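Kitchen & Workshop Tips, March 2018

What I brought home from the Horgan open day

Quick one this time, still unpacking the car. Went to the open day at Horgan, the packing and sorting place out past the Westel turnoff. They were showing the automation line and the hand-held grippers they use to teach it. Went for the robots, came back with a notebook full of stuff about jars. Typical.

Doors at 10, demos ran till 4. Wear real shoes, they turn you away in sandals. Hairnet at the door, beard net if you need one. The coffee was free and not good.

First stop was the Sturkine arm, the big one behind the fence. Picks up tubs, turns them, sets them down on the belt. It's slow when it's new to a tub and then it gets going. The guide said the line can do 2000 tubs on a good shift. I believe it, the noise alone.

What I liked was how they set out the work before the arm gets near it. Everything has one spot. Lids on one side, tubs on the other, open side always facing the same way. Tried it last night with the lunch boxes and the stack went up twice as fast. No robot required.

Then the hand work. Dried goods, clear containers, gloves on. They get people doing the job first, with the gripper in hand, and the machine learns off that. I stood there a good while and they were nice about questions — even the dumb ones.

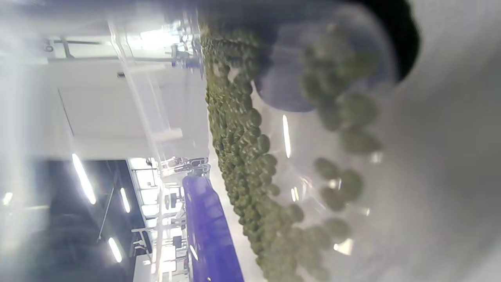

STORING DRIED STUFF

Clear containers first. If you can see the level you don't buy a second bag. Half my pantry is a second bag of something.

Small dried clumps like the green ones they had out: don't press them down to make room. They crumble and you get dust at the bottom. Use a bigger container or two smaller ones. Tip them in from low down, container leaned over a bit, so they roll instead of drop.

Wipe the threads before the lid goes on. Crumbs in the threads is why your lid goes on crooked. A dry pastry brush does it, keep one just for this.

Label on the side, not the lid. Lids get swapped. Mine were all swapped, found cumin in the one marked tea.

Curved plastic glares like crazy under tube lights. If you can't tell how full it is, turn it a quarter turn and look agian. Same for checking for bugs.

GLOVES

Thin ones, snug at the fingertips. Baggy tips get caught under lids. Buy the size down if you are between sizes. Change them between spices or everything tastes of the last thing.

SHELVES

Open racking for things you use every day, doors for the rest. Heavy stuff at hip height. They had shelf spacing worked out to the tub, 16 inches for the tall ones, and I went home and measured mine. All wrong. Moving pegs this weekend.

GRIPPER TIP

They let us try the Fikley gripper at the end. Squeeze less than you think — the soft tubs buckle. Same goes for kitchen tongs really. Let the tips close, stop, then lift. I dropped two before I got it. A kid behind me got it on the first go.

Next open day is in the fall they said, no date up yet. Parking is round the back, the front lot is for trucks and they will come find you.

More on lids next time, I have alot to say about lids.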